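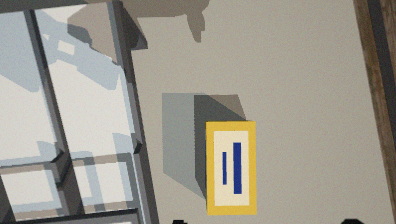

Section 4: Setting Up the Stalberg Window Shade

Read this section through once before you start. It covers mounting the Stalberg shade, pairing the wall remote, and setting the upper and lower stops. It applies to inside-mount and outside-mount versions. If you have the skylight version, use the separate sheet packed with it.

4.1 Before you begin

You will need a tape measure, a pencil, a level, a drill and a Phillips screwdriver. Wall anchors are supplied for drywall. Masonry and tile need anchors made for those materials, which are not supplied.

Check that the following are in the carton:

Shade with headrail and motor fitted
Mounting brackets
Bracket screws and drywall anchors
Charging cable
Dreva wall remote with mounting plate
Hold-down clips (outside-mount version only)

Leave the paper band on the shade until step 6 of 4.3. It keeps the fabric from unrolling while you lift the headrail into place.

CAUTION: Keep the bag of small parts away from children and pets.

4.2 Charging the motor

1. Find the charging port at the right end of the headrail. Slide the rubber cover to one side. Do not pull it off.

2. Plug in the supplied cable and connect it to a USB wall adapter. The adapter is not included.

3. The light next to the port is red during charging and green when the battery is full. A first charge takes 4 hours.

4. Unplug the cable and slide the cover back over the port.

A full charge runs the shade for 500 full cycles. One cycle is all the way down and all the way up. Heavy blackout fabric will give you fewer.

NOTE: You can charge the shade on a table before mounting it, or on the window afterward. If the window is hard to reach, charge it first.

CAUTION: Do not charge the motor if the headrail is bent or the port is damaged. Do not use the cable with the shade still in its plastic sleeve.

4.3 Mounting the brackets and headrail

Inside mount

1. Mark the bracket positions on the top inside surface of the window opening. The outer edge of each end bracket sits 2 inches in from the side of the opening.

2. If your shade is wider than 43 inches, a center bracket is supplied. Mark a position for it halfway between the end brackets. Move it to one side if it would land on a joint in the trim.

3. Check the marks with the level. A headrail that slopes will cause the fabric to wander to one side as it rolls up.

4. Drill pilot holes and screw the brackets in place. Tighten by hand at the end so that you do not strip the wood.

5. Hold the headrail with the fabric rolling off the back, toward the glass. Hook the front lip of the headrail over the front of each bracket, then push the back edge up until every bracket clicks.

6. Pull down gently at each end to check that the headrail is held. Remove the paper band.

Outside mount

1. Hold the shade above the window and center it over the opening. Mark both ends of the headrail on the wall or trim.

2. Mark the bracket positions 2 inches in from each of these marks, and check them with the level.

3. Fit drywall anchors unless you are screwing into wood.

4. Continue from step 4 of the inside-mount instructions.

CAUTION: Wide shades are heavy. Have a second person hold the other end.

To take the shade down, press the tab on the underside of each bracket and lower the back edge of the headrail. Support the headrail the whole time.

4.4 Pairing the Dreva remote

1. Pull the plastic strip out of the battery compartment of the remote.

2. Press the channel button until the number you want is lit.

3. Press and hold the small button on the headrail until the shade moves up and down a short distance.

4. Within 21 seconds, press the Up button on the remote. The shade moves again to confirm.

5. Press Down. If the shade goes up, hold Up and Down together until the shade moves briefly. The direction is now reversed.

NOTE: When pairing more than one shade, finish one before starting the next. Shades on the same channel will move together.

If you have a Vudilton hub, pair the remote first and set the stops as described in 4.5. The hub reads the stops from the motor and cannot set them.

4.5 Setting the stops

The shade leaves the factory with no stops set. Until you set them, it moves only while you hold a button down.

1. Hold Up until the bottom bar is where you want it when the shade is open. Leave a finger's width below the headrail.

2. Press Stop and Up together and hold until the shade moves briefly. The upper stop is saved.

3. Hold Down until the bottom bar just clears the sill.

4. Press Stop and Down together and hold until the shade moves briefly. The lower stop is saved.

5. Tap Down, then Up, and let the shade run its full travel both ways.

CAUTION: Do not set the lower stop so that the bottom bar rests on the sill. The fabric will go slack and may roll up unevenly.

4.6 If something is wrong

Shade does not respond: Charge the motor. Check that the remote is on the right channel.

Fabric rubs on one side: Check the headrail with the level. If it is straight, lower the shade fully and stick a short piece of masking tape to the bare roller at the side opposite the rubbing. Roll up and check again.

Shade stops partway: Look for a handle or latch catching the bottom bar. If there is none, set both stops again.

Replacement brackets and remotes are sold through Olatunji dealers. Have the number from the headrail label ready when you order.

Revised 4 April 2025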